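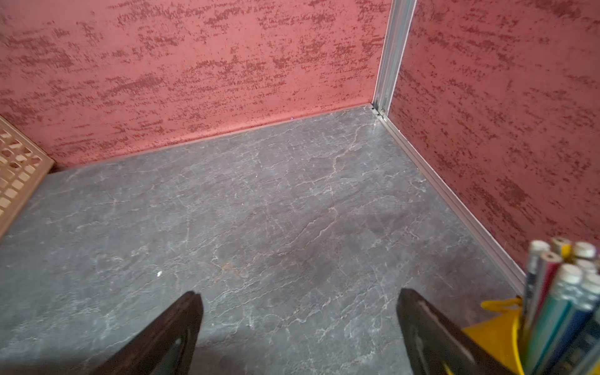 Grurix Stone-Look Floor Sheet
Sold by Zerier

Grey marble pattern with white veining
Also made in: cream, charcoal, sandstone
Backing: felt
Sold by the roll or cut to length

Product details

Grurix is a printed floor sheet for light domestic use. It suits hallways, box rooms, alcoves, window seats, the floors of built-in cupboards and other small areas where laying real stone would cost too much or weigh too much. It is laid in one piece wherever possible, so there are no grout lines to clean.

The sheet is 200 cm wide. Standard rolls are 18 m long. Shorter lengths are cut to order at our Soriano warehouse and sent out rolled on a card tube. Please don't fold the sheet at any stage. A crease will usually stay in the surface, and we can't exchange material that has been folded after delivery.

The pattern repeats along the length of the roll. If you need two pieces side by side, order both at the same time and tell us they are to be joined, and we will cut them from the same batch. The repeat has to be matched before trimming, so allow one extra metre on the second piece. Small differences in shade between batches are normal and are not treated as a fault.

Where it can be laid

Suitable: smooth concrete, plywood, chipboard, hardboard, and old sheet flooring that is still firmly stuck down.
Not suitable: carpet, underlay, loose boards, outdoor areas, wet rooms, or anywhere the floor stands in water.
Ask us first: heated floors, painted concrete, quarry tiles.

Bare floorboards should be covered with hardboard or thin ply before you start. The sheet follows whatever is underneath it, and gaps between boards will show as lines after a few months. Old tiles are a problem for the same reason, though a skim of levelling compound normally deals with them. Let the compound dry for the full time given on the bag.

Laying the sheet

Unroll the sheet in the room and leave it flat for 24 hours with the heating at its usual setting. Sweep and vacuum the base twice. Any grit left underneath will work its way up as a small bump, and on a patterned floor you may not notice it until the light catches it.

Cut the sheet roughly to shape with 5 cm to spare on every side. Start from the longest straight wall. Press the sheet into the angle between wall and floor with a bolster or a wide scraper and trim with a new hooked blade. At an inside corner, cut a small V down to floor level, then take off a little at a time until it sits flat. At an outside corner, make one straight cut down from the top edge and stop just short of the floor.

In areas under four square metres the sheet can be loose laid, with double-sided tape at doorways. Anything larger should be stuck down with Fokden flooring adhesive or a similar acrylic type. Spread it with a fine notched trowel, wait until it turns tacky, lower the sheet and work outwards from the middle with a soft broom. Keep off it overnight.

Edges can be finished with skirting, quadrant or a bead of clear sealant. If you are painting the walls, do that first. Emulsion comes off the surface with a damp cloth while it is fresh, but dried gloss usually takes some of the print with it.

Choosing a wall colour

We are often asked what goes with the grey. The background is a slate grey and fairly cool, so most people put it with white or off-white. Warmer walls work too – terracotta, coral and the dustier pinks all take the chill off it. Rough or sponged finishes are best kept to one or two walls in a small room, as the floor already has plenty of pattern.

A sample is worth having before you decide. Samples are A4 size and free, limited to three per household. Look at them at night as well as in daylight, because the grey turns bluer under cool white bulbs.

Care

Sweep or vacuum with the brush head down. Mop with warm water and a little washing-up liquid, and wring the mop out well. Don't use bleach, wax polish, steam mops or scouring pads. Rubber-backed mats can stain the surface yellow and this can't be removed, so choose a cotton or felt-backed mat. Put felt pads under chair legs.

Scratches can be made less obvious with a colour stick, sold separately. Deeper cuts need a patch, so keep your largest offcut. Lay it over the damage with the veins lined up, cut through both layers together and stick the new piece in place.

Delivery and returns

Cut lengths are sent by carrier within five working days. Full rolls are heavy and come on a pallet to the kerb only, so you will need two people to carry one indoors. Orders placed in November may take a few days longer, as the warehouse closes for stocktaking.

Unused full rolls can be returned within 30 days in their original wrapping. Cut lengths are made to order and can't be returned unless faulty. Check the whole sheet before laying – we can't accept claims for visible faults once it has been cut or stuck down.

Trade orders

Trade prices start at 1000 square metres a year, counted across all colours. To open an account, write to Wilfredo Galang in sales. Questions about subfloors and adhesives go to Rogelio Villanueva on the technical desk, who can also send the full data sheet.

Related products

Fokden flooring adhesive, 5 litre tub
Fokden double-sided tape, 25 m
Grurix colour stick, grey
Hooked blades, pack of ten
Aluminium door bar, silver or brass finish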